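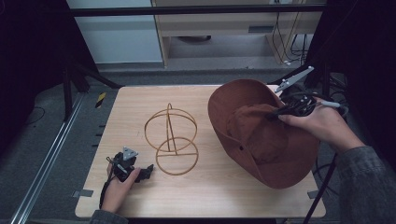
Wanted: someone who likes hats (part time, Willden Hat & Glove)

Posted Sep 8, 2019

Hello! I run a small hat and glove shop called Willden, out of a narrow old place that used to be a shoe repairer's and still smells a bit like one when it rains. I'm looking for a part-time person to help me on the floor and at the back table, starting before the end of September if we can manage it.

I'll tell you what the job is like, because the last time I wrote one of these I used the word "dynamic" and got a lot of letters from people who wanted to work in marketing.

Most of it is handling hats. Stock comes in squashed, customers try things on and put them back crooked, and the soft-brimmed ones will flop over the minute you turn your back. So every morning there's a good half hour of going around putting things right: brims smoothed, crowns popped back out, each hat on its stand and facing the street. We use wire stands mostly. They're light and they look lovely in the window, but a floppy hat needs to be set down on one gently and squarely or it slides off to one side and sulks there all day. You'll get the knack of it. I pick a hat up by the crown with a flat hand and not by pinching the front, and I'd ask you to do the same with anything felt or straw. The cotton ones are more forgiving.

Then there's the selling, which I love and I hope you would too. People come in shy about hats. They tell me they don't have a hat head (everyone has a hat head!) and it takes a bit of patience and a mirror to get them past it. You'll learn to measure, to stretch a band, to pad one out when somebody falls for a size too big, and to say kindly that the grey might suit them better than the mustard. No commission here, so there's never a reason to push anybody into anything.

The rest is the usual shop business. Unpacking deliveries from Mirker, who make most of our winter range and who use far too much tissue paper. Steaming. Tagging. Wrapping parcels for the mail orders, up to 100 of them in the busy week before the holidays. Changing the window, which we do together with the radio on. Sweeping up, and a bit of the till. Our stock system is Siteo and it's fairly plain, so if you can use a phone you can use that. I'll sit with you for the first few shifts.

Hours are 13 a week over three days, and you can have a say in which three once we've met. There'll be more in the colder months if you want them and no hard feelings if you don't. Pay is a bit above minimum to begin with and we look at it again after 60 days. You'd get a staff discount as well, and a hat of your choosing when you start – pick carefully, you'll be wearing it in front of customers.

What I'm hoping for:

Someone with steady hands and a bit of patience. You'd be surprised how fast a brim loses its shape when it's grabbed at.

An eye for colour, or the willingness to get one.

Comfortable on your feet for a five hour shift. There's a stool but it's mostly me on it.

Able to carry hat boxes up from the cellar. They're bulky more than heavy, but the stairs are steep and the light down there is poor.

Friendly with all sorts. We get brides, gardeners, fishermen, teenagers, people going through treatment who need something soft and don't want a fuss made. That last group matters a great deal to me and I'd want to talk to you about it before you start.

Shop experience is handy but I don't insist on it. If you've sewn, done millinery, worked in theatre wardrobe or dressed a market stall, do mention it. I've had good people come from cafés and from libraries. Students are welcome, and so are people coming back to work after a long gap, or who are meant to be retired and can't stand it.

To apply, write me a letter, an email, whatever you like, and tell me a little about yourself and when you're free. Please add a line or two about a hat you've owned or wanted. It doesn't have to be a nice hat. You can drop it in at the counter or push it through the slot at the Entwistle Lane door if we're closed (the front slot sticks, and I've lost mail in it before).

I'll answer everyone, though it may take me a week or so. If it sounds like a fit I'll ask you in for a cup of tea and a trial shift, paid of course, where we'd do the morning tidy together and maybe put a new window in. Bring flat shoes and tie your hair back if it's long – the steamer is at head height.

Any questions, come by and ask. I'm in most days from ten, usually at the back table with a pile of something that needs reshaping.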